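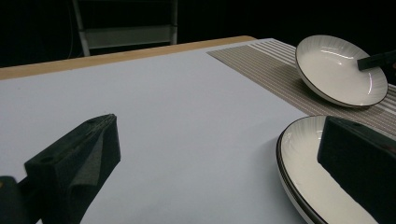
Plendumo, third build, May. The five-frame boards are finally at a stage where I want to put them in front of children, and I'm very pleased with them! For anyone picking this notebook up cold: Plendumo is our counting set for nursery and reception, a wooden board with 5 shallow wells in a row and a heap of discs to drop in them. The idea is that a child gets to know what three looks like, and what two empty wells next to it look like, long before anyone writes a sum. Most of this week went on colour. Pale tabletops and light-brown wooden edging are the problem, as our old cream discs would be hard to pick out on the one and our unpainted boards sit very close to the other. So the cream has gone, and the boards get a dark stain from now on.

Discs

Cut the full run of 480 this morning on the Jesonix. That makes 80 in each of six colours: red, deep blue, green, orange, purple and a dark grey I was doubtful about and now love. The machine behaved itself once I'd cleaned the lens and slowed the last pass. The first sheet had scorch marks on the underside, which sand off, but it's dull work and I don't want to do it again. Slower pass, air on full, tape on both faces. Write that on the wall.

All the discs went through the small parts tester and none of them dropped in. I know we checked the drawing, but I like checking the thing itself as well. Thickness is up from the last build too, and it makes such a difference. The old ones lay so flat that small fingers had to scrape at them. The new ones stand proud of the well and you can get a proper pinch on them, and they make a lovely clack going in. I hadn't planned the clack. I'd like to keep it – at Bakalis last term the children who couldn't yet keep one word to one object were saying the number as they heard the sound, and that seemed to slow them down just enough to keep in step.

Edges: rounded over by hand on the first two colours, tumbled on the rest. Tumbling wins. It takes all night but the finish is even and my thumbs still work. Use the coarse media first and do swap it, don't just tip the fine in on top as I did with the green. The green ones are perfectly usable and slightly fluffy.

Boards

Wells are now 93 mm apart, centre to centre. That looked far too wide on paper, and I argued against it, and I was wrong. On the close-spaced boards a child's hand covered the neighbouring wells while it was placing a disc, so they lost sight of the bit they'd already filled. With the wider gap you can see the whole row nearly all the time. The cost is a long board. It overhangs the standard tray, so we either find a longer tray or accept that the boards live on the shelf on their own. I vote shelf.

Genetti sent the new birch and it's beautiful stuff, flat as you like, with hardly any voids in the edge. It does drink stain, though. First coat went in patchy and I had a bad half hour. What worked in the end:

- wipe down with a damp cloth and leave until fully dry
- knock the raised grain back with fine paper, very light
- one thin coat of stain, along the length, wiped off quickly
- second thin coat the next day
- two coats of the toy-safe varnish, wells included

I left the wells bare on one board to see if the contrast would help. It does look smart, but bare wood in a well means juice in the wood within a week. Varnish everything.

One more thing on boards. There was a thin line routed between the wells on the second build and I've taken it off. The thinking was that it would help children see separate places. In practice they ran their fingers and then toy cars along it. Great fun, no counting. If somebody wants a road board we should make a road board.

Trying it out

Took one board and a mixed tub of discs over to Bakalis after the morning snack. Reception group, a few at a time on the carpet, no instructions beyond "see what you can do with these". I do think this is the best part of the job. Notes more or less as scribbled:

Nearly everybody filled every well first. Nobody left a gap on purpose until an adult did. Once the adult had put out three and covered the board with a tea towel, it turned into a guessing game and the children ran it themselves from then on. The towel is the best piece of kit we didn't make. I wonder about putting a plain cloth in the box.

Colour sorting came before counting for a good few of them. I used to think of that as being off task, but watching it today I think it's a perfectly good way in. One girl made red, red, blue, blue, blue and then told me it was "two and three and it's all of them". That is the whole of what we're after, in her own words, on a carpet, with no prompting! I wrote it down before I could tidy it up.

Stacking happened, of course. The thicker discs stack very well. Towers got tall, towers fell over, and a disc in the eye is not likely but I'd still like the edges on the grey ones softened a touch more.

Turning the board upright caught me out. Two children at one end wanted it running away from them like a ladder, and counted upwards. No reason why not. We had been talking about a little mark for the starting well on the left, and I'd now like to leave that off. The teacher can always say "let's start this side today".

What didn't work: the lid. It slides, it sticks, and it pinches. An adult had to open it every time, and a box that children can't open themselves ends up on a high shelf. Go back to the lift-off lid from the first build with the finger notch cut deeper. I'd rather have a slightly loose lid than a clever one.

Thoughts for the teacher card

Keep it to one side. The draft has far too much on it and I suspect the staff will read the top few lines and start, as I would. My current list of things worth saying:

- let them play with it before you ask anything
- put some out, cover, ask how many they remember
- ask how many wells are empty as often as how many are full
- if they count out loud and get muddled, do it again together slowly
- stop while it's still fun

I'd like to drop the word "subitise" from the front entirely. It can go on the back in small print for those who want to look it up. "Seeing how many without counting" does the job and parents can use it too.

There's a question about whether to supply a second board so that pairs can play and go on to ten. I'm all for it, but only later in the year. Several of today's group were still working hard at four, and four is a big number when you're four. Could be sold or lent as an add-on. Cutting list wouldn't change.

To do

Re-tumble the grey with fine media.
Cut two lift-off lids, deep notch, try both with the gloves on (good stand-in for small clumsy fingers).
Ask Genetti if they can supply the same birch a bit thinner for the box sides.
Second coat on the remaining boards.
Hem a cloth for the covering game and see whether dark or patterned hides the bumps better. My guess is patterned.
Check the Jesonix belt, it was squeaking by the end of the orange.
Back to Bakalis with the youngest group, mornings are best, they were flagging by half past two.

Materials workshop > Notebook > Number and counting > Plendumo
Reading time: 6 minutes
Contact the workshop | © Plendumo workshop notes | Back to top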